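The Cup Tower Problem
Countertop cup holders promise to tame the paper cup. After a winter of living with them, our writer remains unconvinced.

26/12/2024

There is a particular kind of object that exists only because another object is badly behaved. The cup holder is one of these. I don't mean the thing in your car. I mean the stand that sits next to the office coffee machine or at the end of a buffet table and keeps a stack of paper cups from falling over and rolling under the fridge.

I have been suspicious of these stands for years. A stack of paper cups comes in a plastic sleeve, and the sleeve is already a cup holder. You cut one end, you lay it on the counter, you pull out a cup. It costs nothing. It looks terrible, I grant you, and by the third day someone has torn it down the middle and there are cups everywhere, but it costs nothing.

The people who sell holders disagree, as you would expect. Vekero, whose catalog runs to 200 pages of things to put next to a coffee machine, calls its model a "beverage presentation system." It is a base with some wire on it. Kubo makes one that hangs on the wall and drops cups into your hand one at a time, or three at a time, depending on its mood. Retum sells a wooden tray with holes in it. I have used all three, on loan, over most of a winter, in a shared office where the coffee is free and the manners are average.

What the holder is for

Start with the claim. The makers say a holder keeps cups clean, keeps them upright and saves counter space. Clean I will give them, up to a point. If the cups are stored upside down, the rims face the base and dust lands on the outside bottoms, where it matters less. But a person taking a cup from the top of an upside-down stack grabs it by the bottom half, flips it over and then, very often, puts it back because they wanted the other size. They put it back the wrong way up. Now you have an open cup on top of the tower collecting whatever drifts by, and the next person takes it.

Upright is a matter of how greedy you are. Seven cups will stand on their own on any level counter and need no help from anyone. A whole sleeve is another story. It leans, and once it leans a little it wants to lean a lot. A wire on one side helps if the stack leans toward the wire. Stacks don't consult the wire first.

As for counter space, measure it yourself. A sleeve lying flat takes up a long strip at the back of the counter, where you had nothing anyway. A standing tower takes a small circle at the front, where you wanted to put down your mug. The sellers count this as a saving.

Three holders, ranked grudgingly

The Kubo wall tube went up first and came down first. It needs screws, and the landlord had opinions. While it was up it worked nicely with the brand of cup it was designed for and poorly with every other kind, which I suspect is the business plan. Thin cups came out in clumps. Thick ones stuck, and the usual fix was a slap on the side of the tube that could be heard in the meeting room.

The Retum tray is handsome. It also holds very few cups, so somebody has to refill it all day, and that somebody was me. The holes are cut for one size. Put a smaller cup in and it drops through to its rim; put a larger one in and it perches there like a hat. I stopped filling it after 11 days and we now keep pens in it.

The Vekero stand lasted longest. I still don't think much of the name, but a plain base with a bit of wire is hard to break and easy to wipe down, and it doesn't care what brand you buy. You can load it in one go. If the stack gets too tall, you take some off. I kept looking for the catch and found mostly small ones: the wire gets in the way of a left-handed person, and the last few cups in a tight stack have to be pried loose with the base held down by your other hand.

The trouble with mixed sizes

No holder I tried deals with the real problem, the second kind of cup. Every office has one. There are the ordinary white ones, bought by the case (ours come 800 to the case, from a wholesaler out in Trirnby), and then there are the printed ones left over from an event, slightly bigger or slightly smaller, too good to throw out. They never get their own stack. They get dropped on top of the white ones, where they don't nest properly, or jammed in the middle, where they lock everything above them in place.

Sorting them takes a minute if you bother. Take the odd cup off the top before you touch anything else. Set aside any loose singles and check inside them, and then decide whether they go back on the stack or into the trash. I would throw out any cup that has been standing open overnight, though I admit I have drunk from plenty that had.

You can tell a stack that needs this treatment from across the room: white cups nested upside down in a tall column, a blue one with a white rim sitting open end up at the top, and a single cup parked on the table beside it.

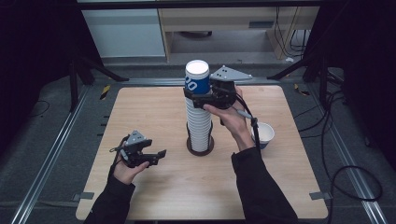 Should you buy one?

If you go through a sleeve a week, no. Lay the sleeve on a shelf, cut the end neatly with scissors and fold it closed. You will have the same cups at the end of it, and more counter.

If you go through a sleeve a day, a stand starts to make sense, and the dullest one is the best one. Look for a base wide enough that it won't tip when someone pulls a cup at an angle, and heavy enough that it stays put. Skip anything with a spring in it. Skip anything that tells you which cups to buy. Ignore the capacity printed on the box, too, and load it to the height you can comfortably reach; the makers seem to measure with cups I have never met.

Keep one size per stand. Put the event leftovers in a separate pile, mouths down, and use them up first. And before spending anything, see how many of your regulars would bring a mug if there was a clean place to keep it. In our office nearly 11 people said they would. I have seen four mugs so far, and one of them is mine.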